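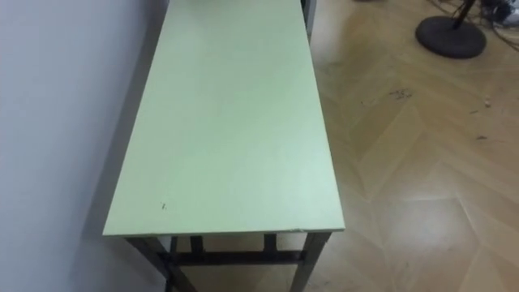
Can I run two different grippers on the same arm without redoing the hand-eye calibration every time?
If your camera is mounted on the head or on a fixed post, a gripper swap only changes the tool offset, so you load the saved offset for that gripper and leave the camera calibration alone. If the camera is bolted to the gripper itself, you have to recalibrate.

Thread: Parallel jaw vs. three-finger for mixed small parts

arnout_vr
Posted 5 April 2022
The question and answer at the top are from the sticky, and I'm linking my test to it because that is where I started. I have a Loven parallel jaw and a Trernik three-finger, both on the same arm with the camera up at head height. I wanted to know which one to keep on for mixed small parts. I did 200 picks with each. Parts were plastic caps, short dowels, hex nuts, foam blocks and some thin aluminum strips. Same lighting, same grasp planner, same table for all of it.
The jaw missed 10 picks. The three-finger missed 73. I counted a pick as missed if the part wasn't in the gripper after the lift, or if it fell before the bin.
Nearly all of the three-finger misses were nuts and strips. On foam blocks and caps there was nothing between them. I expected the Trernik to lose on the flat parts but not by this much. Has anyone gotten it to pick thin stuff off a hard surface?

mflaithearta
What fingertips are on the three-finger? The ones it ships with are rounded and they ride up over anything thin. The stock pads are fine for a ball or a bottle and bad for a nut.

arnout_vr
Stock pads. I didn't change anything on either gripper. I wanted out-of-the-box numbers.

mflaithearta
Then you tested the pads. I would not call that a gripper comparison. Put flat tips on it and run the nuts again.

fadwa_b
I don't agree with that. People buy the thing with the pads it comes with. If the stock pads can't pick up a nut, that belongs in the result. Arnout said what he did and gave the counts, which is more than most posts in this section.
That said, "same grasp planner" bothers me more than the pads. Most planners assume two contact points. If yours is giving a two-point grasp and you are just closing three fingers around the center of it, the third finger is going to push the part out. Which planner is it?

arnout_vr
It's the antipodal one from the Prirnville package. It outputs a center, an angle and a width. For the three-finger I line up the single finger with one contact and put the pair on the other side. So yes, it was made for two contacts.

fadwa_b
OK, then I would expect it to work on long parts and have trouble on anything small and round. A hex nut on its side is close to the worst case. The pair of fingers doesn't land on a face, it lands on two corners or on one corner and nothing.

annelore.seidel
We have the same two grippers on a bench at work. Things I would check before changing pads or planner:
Approach height. The three-finger closes in an arc, so the tips drop as they close. If you plan to a fixed height you will either hit the table or stop too high. Ours needed an offset that depends on the opening width. There is a table for it in the manual but it is for the older fingers.
Closing speed. We run it at the lowest setting for anything light. At the default speed the first finger to touch moves the part before the others get there.
Table surface. If your board is smooth, the nuts will slide when touched. A thin rubber mat changed our results more than the pads did. The jaw doesn't care as much, it centers the part as it closes.

arnout_vr
The height one may be it. I set the height once at full opening and left it. The tabletop is a smooth matte board, no mat. For the jaw I also used a fixed height and it was fine, but the jaw tips stay level.

gearoid_oc
Before you go and buy a mat, think about what it does to the camera. I put a black rubber mat down and my depth got worse, not better. Lots of holes at the edges of the parts. I ended up with a gray one. A pale matte board is a good background for depth and I would be slow to cover it.

annelore.seidel
Ours is dark blue and depth is fine. What camera?

gearoid_oc
Active stereo, the short range one from Ó Conaill. It needs a decent return from the surface. A passive stereo unit will have other problems, with a plain surface there is nothing to match on.

fadwa_b
Active stereo doesn't usually fall over on black rubber at tabletop distance unless the exposure is set too low. Was it on auto?

gearoid_oc
Auto, yes. I tried manual as well. It got a bit better but the holes stayed. I'm only saying what happened on my setup.

mflaithearta
Going back to the grippers. One thing in favor of the three-finger that a miss count won't show is how much the part turns in the hand. With the jaw, a long dowel picked off center will rotate on the way to the bin. With three contacts it stays put. If all you do is drop parts in a bin, it doesn't matter. If you have to place them in a fixture, it matters a lot.

arnout_vr
It's all bins for now. There's a fixture job planned for August, so I will need to look at that. How would you measure the rotation?

mflaithearta
Put a strip of tape down one side of the dowel and take a still right after the grasp and another right before release. Compare the angle. You don't need better than a couple of degrees to see the difference.

annelore.seidel
You can do it with the head camera if the gripper stops in the same pose both times. Add a short pause at each one so the arm isn't still settling. Our arm rings for a moment after a fast move and the first stills we took were no good.

arnout_vr
Second round. I only had time for nuts and strips on the three-finger. Changes were the width-dependent height offset and the lowest closing speed. Still stock pads, still the bare board, still the same planner.
Nuts are much better. Most of the ones it misses now are standing on edge. Strips are no better at all. The fingers touch the board on both sides and the strip stays where it is. I think Malachy is right that no amount of tuning gets a round pad under a thin strip.
I also found the jaw force was set higher than I thought in the first round. It marked the foam blocks. I turned it down and it still holds them.

mflaithearta
Flat tips, then. If you have a printer, the mounting hole pattern is in the Trernik drawing. Print them stiff, not in anything rubbery, and glue a thin skin on the inside face. Leave the bottom edge bare so it can get down to the board.

gearoid_oc
Or leave the jaw on for strips and stop trying to make one gripper do everything. A quick changer costs less than the hours in this thread.

fadwa_b
A quick changer adds length and weight at the wrist, though. On a small arm you lose payload and some reach, and the head camera's view of the tips is different too. I have one and I took it off again. It was fine mechanically. The extra length meant I couldn't come straight down at the near end of the table.

gearoid_oc
Depends how your arm is mounted. Mine is high enough that I never noticed.

annelore.seidel
Arnout, did you redo the tool offset after changing the height logic? The two can hide each other. We had an offset that was wrong by 6 mm, and the height table had been adjusted by hand to make up for it. It worked until somebody changed the approach angle.

arnout_vr
I did not. I used the offset from the vendor file. I will touch off on the board with a pointer and compare.

arnout_vr
Touched off at both ends of the table and in the middle. Vendor offset is good in the middle and near end, a little low at the far end. That looks like the board or the table not being level with the arm base — not the gripper. So some of the far end misses in round one could be from that, for both grippers. I didn't log position for every pick, so I can't separate them now.

fadwa_b
Log it next time. Part type, position, width, result. Then you can throw out the far end and see if the ranking holds. I think it will for the nuts and strips.

mflaithearta
Agreed on logging. I still say pads first.

arnout_vr
Plan is to shim the table legs, fit a plane to the board from the depth image, and use that for the height in place of a single number. Then flat tips. I will leave the mat for last so Gearóid's depth problem doesn't get mixed in with the rest. Planner stays the same until the tips are done. If someone has a three-contact planner that takes the same depth input, please post a link.

fadwa_b
I have one that sort of works. It is slow and the readme is out of date. I'll send it to you by message tonight.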